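In praise of the small glass

I grew up in a house where beer came in one size, and that size was whatever Dad could carry back from the fridge without making a second trip. So it has taken me the better part of my adult life (and a fair bit of gentle nagging from friends) to come around to the view I now hold very dearly, which is that every decent brewery bar in the country ought to pour a proper small glass, and ought to charge fairly for it.

I was thinking about this again at Doketti last October. They had a smoked porter on, a lovely brooding thing that tasted of burnt toffee and campfire, and I wanted a little of it at the end of the night. A pint or nothing, I was told, very politely. I had nothing, and I've been sulking ever since.

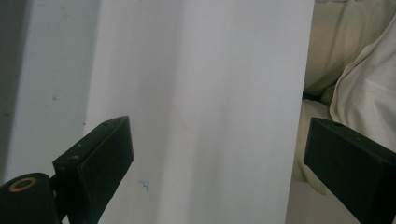
Compare that with Ardeleanu, where you can have a small pour of anything on the board and the staff seem pleased you asked. They put out a note to their regulars saying they'd sold 2,964 small glasses over the spring, against 1,566 pints, and I must say I cheered out loud in the kitchen. People will try a sour, or a barley wine, or some mad thing with native pepper in it, if they aren't signing up for half an hour of it!

I know the argument from the other side — more glasses to wash, more foam down the drain, more time per customer on a busy night. My mates at Cletex make it every time I bring the subject up, and they've a small crew and a smaller dishwasher, so I do have sympathy. But their last seasonal ran to 639 litres and sat in the cool room for months, and I can't help wondering how many of us would have given it a go in a more modest measure.

Anyway, I'm off to Zutura on the weekend, where I'm told the small glasses have finally arrived. Mine's the red ale, and then probably the stout.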